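Subject: Re: [gurkville-growers] Seed potatoes, and when to start chitting
From: Evelien Kuipers
To: gurkville-growers list

Hi all,
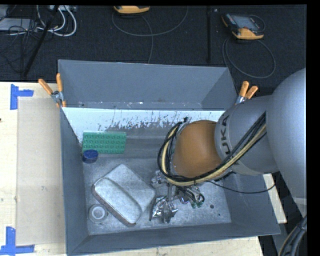

Replying to Hendrik's questions from last night, which I've left in below. I'm answering them one at a time since a few other people wrote to me off-list asking the same things.

Hendrik Verschueren wrote:

> We took over the lower plot in the fall and this will be our first
> spring with it. I have an order half filled out for seed potatoes and
> I'm stuck on a few points.
>
> First, is it worth chitting them at all? My father always did and my
> neighbor says it's a waste of window space.

For earlies, yes. For maincrop I stopped years ago and saw no difference at harvest. Our soil at Gurkville stays cold well into spring, and an early that goes in with short, stubby sprouts on it comes up sooner than one that doesn't. With maincrop there's plenty of season left to catch up.

If you do chit, start in February and keep them somewhere cool and bright. An unheated porch is good. A kitchen is too warm and you get long white sprouts that snap when you plant. Egg cartons work fine. Put the end with the most eyes facing up. Frost will ruin them, so on cold nights I throw an old blanket over mine and take it off in the morning.

> Second, how far apart? The two books I have don't agree.

Earlies 12 inches apart in the row, with two feet between rows. Maincrop I give 15 inches and a bit more between rows, mostly so I have enough soil to hill them up properly. Closer spacing gives you more potatoes and smaller ones. Sem Van Leeuwen plants everything at 10 inches and is happy with that, but he wants salad potatoes and eats them all by August.

Depth matters more than people think on the lower plots. The topsoil is thin at the ditch end. If you go down more than about a hand's depth there you're into clay, and the seed pieces rot in a wet April. Plant shallow and hill more. I hill twice, once when the tops are up to my ankle and again three weeks later.

> Third, Todari or Meijer for a first try? The order form has both and I
> don't know either one.

Those are the two names on our group form, for anyone reading who hasn't got it yet. I've grown both on plot 40, side by side for three seasons.

Todari is the earlier one. White flesh, thin skin, boils well, doesn't store. It got scab on me the year I limed, which was my own fault. Don't lime the potato bed. If you limed last fall, put your potatoes somewhere else this year and use that ground for cabbage.

Meijer is a maincrop, yellow inside, heavy cropping if you can water it in July. It held up better against blight than anything else I had in the wet summer, though by September the tops were gone on that too. It keeps until March in paper sacks in my cellar. Mine tend to go hollow in the middle when they get a lot of rain after a dry spell, so I water a little every few days through dry weather and don't let it swing.

For a first year I'd get mostly Meijer and a small bag of Todari. You'll have something to dig in early summer and something to put away.

> Fourth, cut or whole? The ones we got from the hardware store last year
> were huge.

Anything about the size of an egg goes in whole. Bigger ones I cut so each piece has at least two good eyes, then leave the pieces out on newspaper for a couple of days until the cut side is dry and a little leathery. Wipe the knife between potatoes. I've seen people dust the pieces with wood ash. I haven't found that it does anything, but it doesn't hurt.

Please don't plant leftovers from the grocery store. We had blight start at the north end two summers back and it went through every plot on that side in ten days. Certified seed won't stop blight coming in on the wind, but it does keep us from planting it ourselves. On the same subject, if you turn up any small potatoes left from last year when you dig, take them out. They sprout before anything else does and that's often where it starts. Don't put them on the shared compost heap either. Bag them and take them home with the trash.

> Last thing, when is the order going in and what do we owe?

Araceli Ortuño is collecting the forms again. They need to be in her mailbox by the end of the month. We need 300 pounds in total between us to get free delivery, and last I heard we were a bit short, so if you were thinking of adding a bag, now would be the time. Pay when you pick up. The sacks will be in the shed by the gate and the combination is still 2688. Please weigh your own share on the hanging scale and write it on the sheet. Last year a few shares went out unweighed and Araceli was left working out who had what.

A few other things while I'm writing.

Onion sets are on the second page of the form this year. The variety is Sinar. I haven't tried it so I can't tell you anything, but Maarten Dekker grew a short row and said they were flat, strong, and dried down well. He has some braided in his garage if you want to see one. Maarten, correct me if I have that wrong.

The water at the lower plots is still off and will stay off until the danger of a hard freeze is past. The tap by plot 12 drips -- I know about it, and it's on the list for when the pipe gets turned back on. Please don't tighten it with a wrench. The last washer got crushed that way.

The path between the lower plots and the ditch is soft. Leave wheelbarrows on the boards if you're moving manure. There is still a good pile of manure by the fence, well rotted, free to anyone. For potatoes I put it on now and fork it in, two barrows for a ten-foot row. If you wait until planting, use less and keep it off the seed pieces.

Hendrik, one more thing about your plot in particular. The people who had it before you grew tomatoes along the back half for at least two years running. Tomatoes and potatoes get the same troubles, so I would put your potatoes in the front half and give the back to beans or onions this season. The front gets more sun anyway until the maple leafs out.

I'm down there most mornings after 9:00 if you want to walk the plot and mark out rows. Bring string.

Evelien
Plot 40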